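双臂夹爪放小玩具到浅盒时手指碰盒沿，怎么调？

Flavley 问答 › 自制与共享工坊 › 机械臂
Turari 发表于 12月6日（星期五）

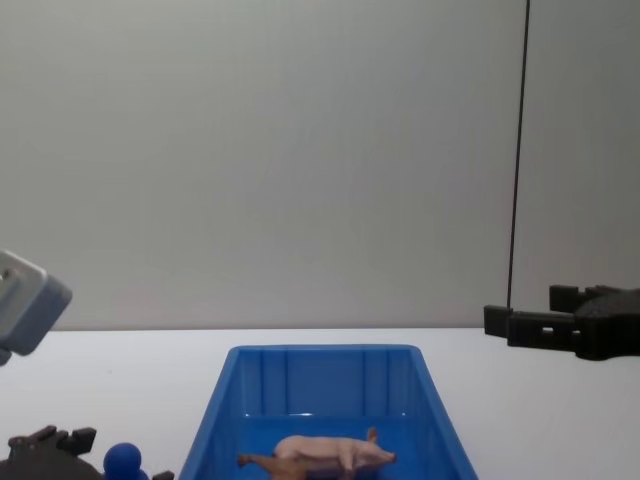

两条臂固定在白色桌面两侧，中间放蓝色浅盒，任务是把玩具动物和球捡进盒子。夹爪是打印件，舵机五伏供电，11月装好。抓取基本没有问题，放置阶段手指下端会刮到盒沿，盒子被推走，之后的坐标全部偏移。

已做过的：
重新标定零位，无变化。
放置高度抬高 10 毫米，不刮了，但物体落下后会弹，小猪经常压在别的动物上面。
降低末端速度，刮碰次数减少，没有消除。

控制板固件为 21 版。想知道应该改轨迹还是改手指。

Rønning
先改轨迹。从描述看，你的路径是从侧面直线插到放置点，最后一段同时有水平和垂直位移。盒壁是外斜的，盒沿比盒底宽，斜着进必然先碰沿。

在盒子中心正上方加一个过渡点，高度按夹持物最低点算，不要按指尖算。猪腿朝下时会比指尖低不少。到过渡点后停稳，再垂直下降，松开，原路垂直退出。水平段和垂直段之间不要做圆角混合，很多控制库默认开启，需要手动关掉。

弹跳的问题垫一层薄泡棉即可。盒底光滑，硬塑料玩具落上去肯定会滑。盒子本身用双面胶固定，否则碰一次就要重标。

另外检查线缆。如果线从上方垂下来，臂伸到最远处时可能被拉紧，末端会被带高或带偏。断电后用手把臂推到极限位置看一遍。

Lulisow
换大盒子。我用的 228 毫米宽的，没刮过。

Turari
加了过渡点，关掉混合，连跑 21 次没有碰沿。线缆确实偏紧，已放长。泡棉还没买。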